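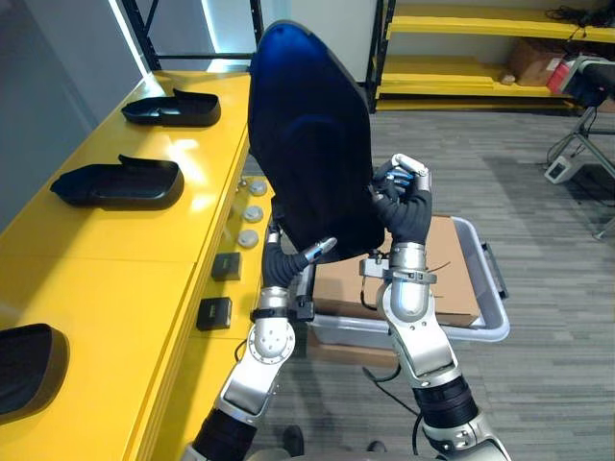
**Shift swap rules from December 2023**

The new shift swap rules start with the next pay period at both the Nondlow and Clevell sites. Most of what follows was on the sheet handed out at the break room meetings, but several people were on leave or working the other shift, so it is set down again with the answers to questions that came up.

The old system was the whiteboard by the time clock. You wrote your name, the other person wrote theirs, and a lead initialed it when they got to it. Names were wiped off by mistake, and at Clevell the board was moved twice. Payroll had to fix 23 time cards last quarter where the swap on the board did not match the hours worked. Most of those were shift premium errors, and in a few cases the person was short on a check and had to wait for the next one to be made whole.

**How a swap works now**

Both people fill out one swap form. The forms are in the tray outside the scheduling office at Nondlow and in the wall rack next to the first aid cabinet at Clevell. Each form has two halves. Both halves need the date, the shift, the work area, and a signature. A form with one signature will be handed back.

Turn the form in at least 2 working days before the earlier of the two shifts. Theerawat Kongkaew in scheduling will approve it or send it back by the end of the next working day. Until you have the yellow copy back with his signature, the swap has not happened and you are expected at your regular shift. If he is out, the shift supervisor on duty can sign.

You can swap with anyone who is signed off for your work area. That list is posted outside the scheduling office and is updated when training records come in. If you finished training lately and your name is missing, see your lead first. The usual cause is a sheet that was never turned in.

Swaps between the two sites are allowed if both people have badge access at both. Ask about the badge before you fill out the form. Adding a site to a badge takes several days and has to go through the front office.

**Things that have not changed**

- You still need eight hours between the end of one shift and the start of the next.
- A swap cannot put either person over the weekly limit without supervisor approval.
- Holiday shifts can be swapped, and the holiday rate goes to the person who works the shift.
- Vacation, jury duty and medical leave do not use the swap form.

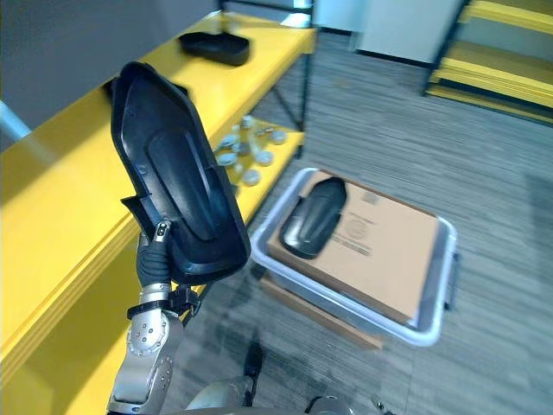 Shift premium was the subject of most of the questions. The premium follows the hours. If you are on days and you work a night shift for somebody, you get the night premium for those hours and they do not. If you are on nights and you work days for them in return, you get the day rate for that shift. Some people had worked out private deals to even this up. That is between the two of you and payroll will not adjust for it.

Partial swaps were the other big one. You may trade half a shift, with the change at the meal break. We are not going to approve trades of an hour or two. If you need to leave early for an appointment, talk to your supervisor and use the early release form, the same as before.

If you agree to cover a shift and then cannot, the absence is yours once the form is approved. Call the attendance line as you would for your own shift. Please also call the person you swapped with, in case they are able to take it back. A supervisor can approve that over the phone, and the form will be corrected afterward.

There is no limit on how many swaps you can make in a month. The draft rules had a limit, and it was taken out after comments from the night crew at Clevell, many of whom trade regularly around child care and school pickup. We will look at it again in the spring only if coverage becomes a problem.

Swaps already on the whiteboard will be honored if they were initialed. Anything on the board without initials needs a form. The boards will stay up for general notices, so please stop writing swaps on them.

**Parking at Nondlow**

The contractor, Kistell, will be patching and repainting the east lot. The 19 spaces closest to the fence will be blocked off for the whole job, and the rest of the lot will be done in sections. Use the gravel lot across Aitken Road when the east lot is full. The gravel lot is lit until the end of second shift. Night shift should park on the west side, where we will hold a row near the door.

Do not park along the dock road. Trailers need the full width to turn and two mirrors have been clipped there this year.

Carpool spaces will move to the front row by the visitor entrance during the work. Carpool tags from last year are still good. Hang them so the number faces out.

**Winter coat drive**

Boxes are in both break rooms. Last year we collected nearly 300 coats, hats and pairs of gloves between the two sites. Children's sizes and large adult sizes go fastest at the distribution center, so bring those if you have them. Please wash coats and empty the pockets before you drop them off. Boots are welcome if the pair is tied together.

**Lockers**

Anyone who has moved work areas should also check that their locker number is right in the system. We have several lockers listed to people who no longer use them and a waiting list at Clevell for full-height ones. Email the front office with your name and the number on the door. Locks on unlisted lockers will get a tag first. If no one answers the tag by the end of December, the lock will be cut and the contents bagged and kept at the front office.

Questions on swaps go to Theerawat at the scheduling office, extension on the door. He is at Nondlow in the mornings and at Clevell after lunch.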